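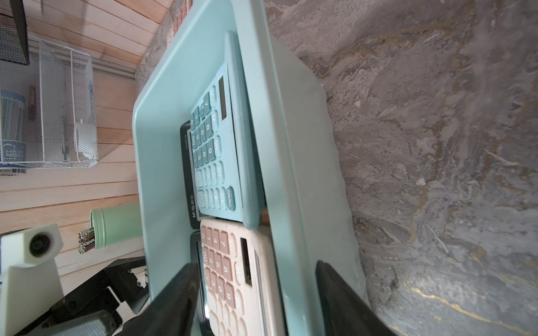
Starkura Shared Office
Minutes of the monthly supplies meeting
Tuesday, February 24, 2026, meeting room Leitner

1. Minutes of the last meeting
Approved with one correction. The paper order came from Vollon, not Prornesance.

2. Supplies spending
Spending to date is $2,176. The toner bill for $69 has been paid. The second bill from Vollon was a duplicate and has been sent back.

3. Calculators
The teal calculator and the cream one with pink keys are kept together in the light-blue tray. It was agreed that they stay there and go back in the tray at the end of the day. Front desk asked for one to be moved to reception. Not agreed, as bookkeeping uses both at month end. Reception may order its own, up to 5 dollars over the catalog price if the plain model is out of stock.

4. Desk organizers
The white wire mesh organizer stays against the slat wall. Old folders are to be cleared out by their owners. Anything without a name on it goes to the supply closet.

5. Envelopes
One box of 100 left. Reorder the windowed kind. The request for padded envelopes was held over until prices come in from Prornesance.

6. Other business
The closet door sticks again. Building management has been told. The yearly stock check will be in June.

Meeting closed at noon.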